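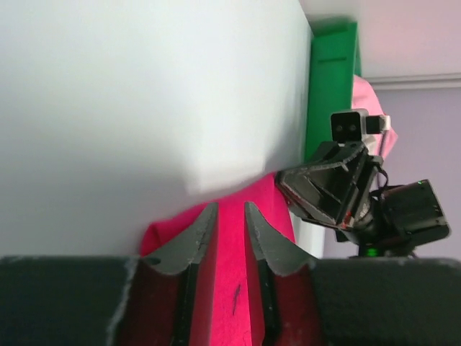
Soft shadows on a white surface.

1/ My skin was very dry all last winter, and I learned slowly. I write my small routine in this thread, maybe it helps someone with the same problem.

2/ In January I moved to Lumcombe. The heating in my flat is strong and after 11 days my cheeks were red and tight. I washed my face with hot water every morning. This was my first mistake.

3/ Now I use only lukewarm water and the Clarnell cream cleanser, and only in the evening. In the morning I just rinse.
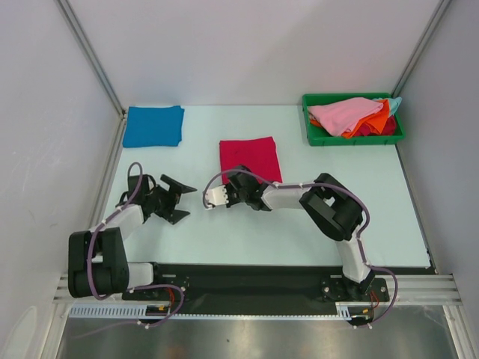

4/ After rinsing I wait no more than one minute, then I put on the Dresia balm. It costs more than I like, but I need very little and one jar lasts me up to 3 months.

5/ For hands I tried many things. The thick one from Shi is good at night, but too greasy if you must type.

6/ I still wear sunscreen in winter. My mother laughs at me for this.

7/ If your skin burns or cracks, please ask a doctor. I am only a person with dry cheeks. Which hand cream do you use at work?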